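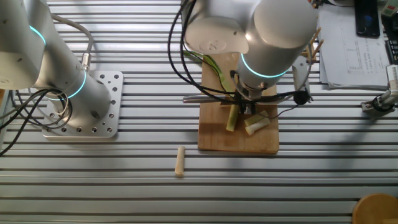
Ticket 854
Subject: Lake house listing shows wrong shoreline length and old price
Product: Pleren Listings
Opened by: Severin Mayrhofer, Wallner Properties
Priority: High
Status: Closed

Severin Mayrhofer wrote:

Good morning,

I have a problem with one of our listings and I ask for your help. It is the old stone house on Lake Flalton, with the boathouse and the guest cottage. The seller lowered the price in December and I changed it in Pleren on the same day. In my account the new price is correct. On the public page the old price is still displayed, and the shoreline is given as 31 feet. The correct value is 310 feet. For a lake property this is a serious mistake, because buyers filter by shoreline and our house does not appear for them.

What I tried already:
- I saved the listing again without changes.
- I changed the price by one dollar, saved, and changed it back.
- I opened the public page in a different browser and on my phone.
- I logged out and logged in again.

The result is always the same. The seller looks at this page every evening and he calls me after. Please tell me what I can do.

With kind regards,
Severin Mayrhofer

Pleren Support wrote:

Hello Severin,

Thank you for the clear report. Could you please send us the following?
1. The listing number as it appears in your account.
2. The listing number at the bottom of the public page.
3. The name of any feed which is switched on under Settings, Connections.

Please do not delete the listing. The saved searches and the inquiries are attached to it and we can't bring them back.

Severin Mayrhofer wrote:

Hello,

I looked at the numbers and they are not the same. The one in my account ends with 07 and the one on the public page ends with 12. I did not notice this before. So it seems that there are 2 listings for the same house.

Under Connections there is one feed, Carko. It was set up by my colleague before I came to this office. I believed it only sends our listings out to other sites. Is it possible that it also brings listings in?

Severin

Pleren Support wrote:

Hello Severin,

Yes, this is possible, and it is what we see on our side. The Carko feed is set to "Send and receive." When the house was first entered, Carko sent a copy back, and our system did not recognize it as the same property. The reason is the address. In your listing it is written "Old Mill Road" and in the copy it is "Old Mill Rd." with the lot number behind it. The copy was then published and your own listing was put on hold as a possible duplicate. Every change you made was saved, but in the listing which is on hold.

The shoreline comes from the copy also. In your listing the field has "310 ft." with a period at the end. The feed did not read this correctly and one digit was lost. We have reported it to the developers.

Please do these steps in this order:
1. Go to Settings, Connections, Carko and choose "Send only."
2. Wait until the status line says "Updated." This takes around 2 hours.
3. In the shoreline field, enter only the number, without "ft."
4. Write to us here. We will then merge the copy into your listing, so the inquiries stay together.

Severin Mayrhofer wrote:

I did steps 1 to 3. The status changed to "Updated" at 3:40 in the afternoon. The shoreline field has now only the number.

One more question, please. In the copy the boathouse is listed as a second bedroom building. Will this also come into my listing with the merge? It has no heating and no bathroom, and I don't want that a buyer drives up to the lake with a wrong idea.

Pleren Support wrote:

Hello Severin,

No, the merge takes only the inquiries, the saved searches and the visit counter from the copy. All text, rooms, price and photos stay from your listing.

The merge is finished now. Please check the public page and tell us what you see.

Severin Mayrhofer wrote:

I checked it on the computer and on the phone. The new price is there, the shoreline is 310 feet, and the boathouse is under "Outbuildings" as it should be. The search with the shoreline filter finds the house too. I also see four inquiries which I never received by email. I will answer them today and apologize for the delay.

I looked through our other lake properties for the same problem. All have the same number in both places. I changed the shoreline fields anyway, so that there is only a number in them.

You can close the ticket. Thank you for your patience.

Severin Mayrhofer

Pleren Support wrote:

Thank you, Severin. The missing emails went to the address saved in the Carko feed, which belongs to your former office account. You can change it under Settings, Notifications.

Ticket closed.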